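# Drillow Fittings – Common Questions About Hose Reels and Couplings

**How do I know which thread I have?**

Measure the outside of the male thread and compare it with the size chart in the back of the catalog. Thread sizes are nominal, so a 1/2" fitting will measure larger than half an inch. If you're still not sure, send the old part to the counter and we'll match it.

**Can I mix BSP and NPT?**

No. Some sizes will start by hand and feel fine for the first couple of turns, but the thread angle is different and the joint will leak under pressure. Use an adapter. We stock them in brass and stainless.

**Do the quick couplings come with seals?**

Yes, one fitted and one spare. Extra seals are sold in packs of 7. Nitrile is standard. Ask for EPDM if you run hot water.

**Should I use tape on a flat-seal joint?**

No tape. The washer does the sealing, and tape on the threads can keep the nut from closing all the way.
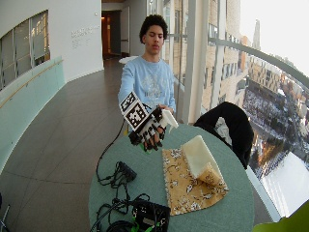
**What is the difference between the Zedel and Mernumora reels?**

The Zedel is a spring-return wall reel for washdown use. The Mernumora is a hand-crank reel on a floor stand. Both take the same inlet fitting, so you can change from one to the other without redoing the pipework. The Zedel needs a bracket bolted to masonry or steel – drywall anchors won't hold it.

**My reel drips at the inlet. Is it worn out?**

Usually it's the O-ring. Shut off the water, squeeze the trigger to release the pressure, and take off the inlet elbow. Replace the O-ring, add a little silicone grease, and put it back together. If it still drips, the shaft may be scored and the reel should come in for repair.

**Do you cut hose to length?**

Yes. There are 2 cuts included per order and a small charge for any more. Cut hose can't be returned.

**How long does an order take?**

Stock items ordered before noon leave the same day. Made-up assemblies take 4 working days. Large orders for Venkataraman valves go out on the Thursday truck.

**Can I return a fitting I bought by mistake?**

Yes, if it hasn't been installed and the bag is still labeled. Put the order number on the outside of the box. Fittings with sealant on the threads are not accepted.

**Who do I contact?**

Santosh Goel handles trade accounts and quotes. For reel repairs, ask for Huệ Phùng in the workshop. The counter closes at 4:30 p.m.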